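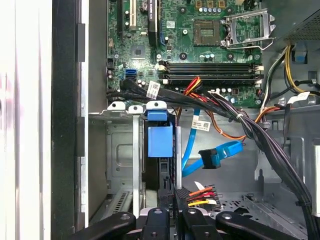

Desktop computer with the case open, showing the motherboard and drive bays.

Borkari Bravery Medal and Presentation Set

Supplied by Clodach Medals and Insignia, Dremthorpe

The Borkari Bravery Medal is a full-size civic award for municipalities, fire and rescue services, schools and community foundations that wish to recognize an act of courage by a member of the public. It is supplied as a complete set, ready for presentation, and may be ordered singly or in quantity.

The medal

The medal is struck in solid bronze and finished by hand. The obverse carries a laurel border with a plain centre field, which may be left as it is or struck with the crest of the awarding body. The reverse is reserved for engraving. A straight suspension bar is fitted as standard; a ring suspension can be supplied on request and does not change the price.

The ribbon is woven in our own workshop and is 32 mm wide. Three stock colour combinations are kept: dark blue with a white centre stripe, crimson edged in gold, and green with two narrow white stripes. Other combinations may be woven to order. Please allow additional time for these, and note that a woven sample must be approved in writing before the full length is made.

Contents of the set

One bronze medal on ribbon, fitted with brooch pin
One miniature medal on matching ribbon
One ribbon bar for undress wear
One lapel badge
One hinged presentation case, lined in dark blue
One blank citation card with envelope

Specifications

Metal: solid bronze, antique or polished finish
Ribbon width: 32 mm
Overall length, medal and ribbon: 92 mm
Case width: 148 mm
Fastening: brooch pin with safety catch
Engraving: reverse or rim, upper and lower case

Engraving

Engraving of the recipient's name and the year of the award is included. A longer inscription can usually be placed on the reverse, although we recommend that details of the act itself be left to the citation card. Text should be sent as a typed document, with all accents and special characters shown exactly as they are to appear. A proof is returned to the purchaser for signature. Clodach cannot accept responsibility for errors in an inscription that has been approved — we therefore ask that the spelling of each name be confirmed with the recipient or the recipient's family.

Posthumous awards are engraved in the same manner. A framed version of the set, known as the Phromma frame, is available for families who would prefer to display the medal. It holds the full-size medal, the lapel badge and the citation card behind glass.

Ordering and delivery

The minimum order for the plain medal is one set. Where a crest is to be struck, a die must be cut and the minimum order is 20 sets. The die remains the property of the awarding body and is stored at Dremthorpe without charge for later orders. Stock medals leave the workshop in roughly two weeks; medals with a new die take longer, and a delivery date will be given with the quotation. Organizations planning a ceremony in March should place their orders before the end of the previous year.

Prices shown in the current list are valid for orders received up to and including 30 October 2022. Quotations issued before that date will be honoured for the period stated on them.

Care

Bronze darkens with handling. The medal should be held by its edges and wiped with a soft, dry cloth. Metal polish must not be used on the antique finish. Ribbons may be replaced at any time, and replacement lengths are sold separately.

Enquiries

Orders and quotations: Vasanthi Bangera
Engraving and proofs: Florian Nägeli
Ribbon samples and custom colours: Paraskevi Rallis

Related items: Phromma display frame; replacement ribbon, stock colours; citation cards, pack of eight; cushion for ceremonial use.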